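Kekbridge Workshop Notebook
Ko, match replay and arena work
Sun 25 December

Replay divergence, continued from the previous entry

The building was quiet and the test machines were free, so the long comparison run was moved forward. The purpose was to establish whether a saved match in Ko plays back to the same final score on every machine in the test room. As colleagues will recall, the replay file does not store the ball. It stores the opening state of the match and the button and stick input of both players, and Buvero is expected to rebuild the rest. When this works the files are very small. When it does not, the viewer is shown a rally that did not take place, and the scoreboard disagrees with the table.

The run used 17 saved matches from the May archive, each played back in full on the fast machine and on the slow machine. Of these, 10 finished identically on both. The remaining seven diverged. In every diverging match the first difference was in the spin value of the ball, and position followed some frames later. No match diverged during a serve.

The previous entry blamed the crowd animation for taking random numbers from the same source as the match. That explanation is withdrawn. With the crowd switched off entirely, the same seven matches diverged, and each did so on the same frame as before. The crowd should still be given its own source of random numbers, but as a separate item with lower priority.

The cause now appears to be the net. Buvero treats the net as a soft body and is allowed to skip part of the net update when the machine is under load. In ordinary play the skipped work cannot be seen. If the ball touches the net cord while an update is being skipped, however, the spin it takes away from the contact is slightly different, and after the next bounce the difference is large enough to change whether a stroke is reached. All seven diverging matches contain a net cord contact before the first difference. Six of them have it in the same rally. The last one has it at the end of the rally before, with the ball still rolling when the next serve is set up, and this was overlooked at first.

A temporary build was made in which the net update may never be skipped. The seven matches were played again on both machines and all finished identically. The 10 good matches were then repeated and are unchanged. The cost on the slow machine was visible in doubles play, where frames were dropped during long rallies near the net. The temporary build is therefore not suitable for release and has not been placed in the shared folder.

Options considered

The first option is to keep the full net update and reduce its detail. The net is at present divided far more finely than the camera can show, and a coarser net might be fast enough on the slow machine. The risk is the look of the net in the slow motion view, where a coarse mesh tends to fold in straight lines. Earlier trials of this kind were rejected by the art group and the same objection should be expected.

The second option is to split the net in two: a plain, fixed shape which the ball touches, and a soft shape which is only looked at. The match would depend on the first and never on the second. This is clean, and it would let the visible net skip as much work as it likes. The disadvantage is that the ball could be seen to bounce off a part of the net that has visibly moved away. In practice the net cord moves very little, and the fault might only show in replays from the low camera at the side of the table.

The third option is to write the result of every net contact into the replay file. This would cure playback and would leave online play exposed to the same fault. It is noted here for completeness and is not recommended.

The second option is recommended. A small branch has been started with the fixed shape in place. The ball response on the fixed shape still needs tuning, as the present values make the net cord feel like the edge of the table. Players who rely on the short return will notice this at once.

Input timing

While the logs were open, a separate matter was found. The replay file records stick input after smoothing, and the live match in practice mode reads it before smoothing. The two agree whenever the smoothing setting is at its default. If the player has changed it, a practice session saved as a replay will show slightly late strokes. No player report has been matched to this so far. The correction is to record the raw input together with the setting, which will add 2 bytes to the header. Old files can be read by assuming the default.

It would be wise to raise the file version number at the same time as the net change, so that only one conversion step has to be maintained. Colleagues working on the menu screens are asked not to change the header before then.

Serve meter

The serve meter was reviewed briefly, following complaints that it seems to stick near the top. It does not stick. The meter moves at an even speed, but the color changes quickly over the upper part and hardly at all over the lower part, and the eye takes the change of color for movement. Spreading the color evenly over the whole length removed the effect in a short trial. The change is cosmetic and has been left in for the next internal build. The tutorial text refers to "the red zone" and will need to be read again with the new colors in place.

Peslow arena

The Peslow arena loads correctly with the new lighting, and the shadow of the table is no longer doubled. The scoreboard at the far end remains too bright during evening matches and hides the ball for a moment on high lobs. Reducing its brightness alone made the score hard to read from the couch. A darker backing panel behind the digits gave a better result and will be kept.

The umpire's chair still casts no shadow at all. It was excluded from shadows in an early build to save time and was never put back. 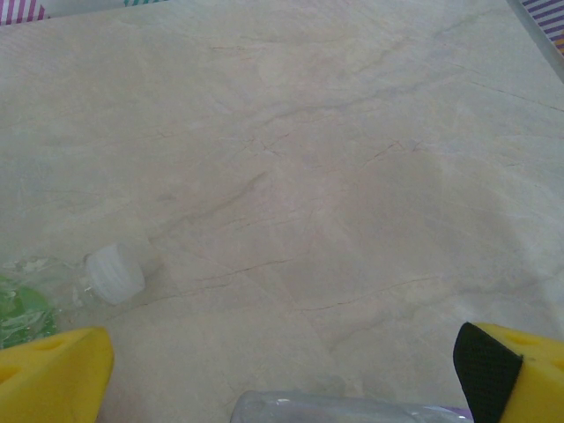 The entrance hall at Peslow, which the player sees between rounds of a tournament, still uses the placeholder gray floor and needs a proper stone material before the hall cameras are fixed. The present stone in the material library repeats too plainly: the veins are all of one width, and they run in every direction, so that the tile edges can be picked out from the balcony view. A pale stone with thin veins wandering mostly along one diagonal, a few darker brownish hairline cracks and some broad, cloudy gray streaks would hold up much better over a large floor. The streaks should be painted as a separate layer at a larger scale than the veins, so that the two do not repeat together. The base color should stay between off-white and light beige, with the pinkish tones kept very faint, as the hall lamps are already warm and will push them further. Contrast should be kept low. The tournament bracket is drawn over this floor, and strong veins would run through the player names.

The reflection on the hall floor should be kept weak in the first pass. A full reflection was tried with the placeholder and doubled the cost of the hall for little benefit, since the camera looks down steeply for most of its path. The loading time of the hall matters more than its finish. It is the only place where the next match is prepared in the background, and a slow hall delays the serve.

Sound

The footstep set for the hall is recorded for wood and will be wrong once the stone is in. There is a stone set in the library from an earlier project, though its levels are high compared with the rest of Ko. It should be lowered before use and checked against the announcer, who speaks over the walk to the table.

The bounce sound was compared with and without the corrected spin values. No difference was heard. The sound is chosen by the speed of the contact only, so none was expected. A heavier brushed sound for strokes with strong topspin has been requested several times and remains on the list.

Housekeeping

The May archive is still the only set of saved matches that covers both singles and doubles. It should be copied to the second store before any conversion to the new file version is run on it. The slow machine was left on the old graphics driver so that the comparison stays fair, and it should not be updated until the net work has been merged.

The comparison script now stops at the first differing frame and writes out the state of both sides, including the net. Earlier logs wrote only the ball and the players, which explains why the net was not suspected sooner. Logs from the older script should not be used to argue either way on this question.

Outstanding for the next session

Tune the ball response on the fixed net shape, beginning with slow, flat contacts.
Repeat the full 17 matches on the branch, with doubles run first on the slow machine.
Record raw stick input and the smoothing setting in the header, and raise the file version.
Give the crowd its own source of random numbers.
Restore the shadow of the umpire's chair and measure the cost.
Replace the placeholder floor in the Peslow hall and view it from the balcony with the bracket open.
Ask the art group for a view on the low side camera before the net branch is merged.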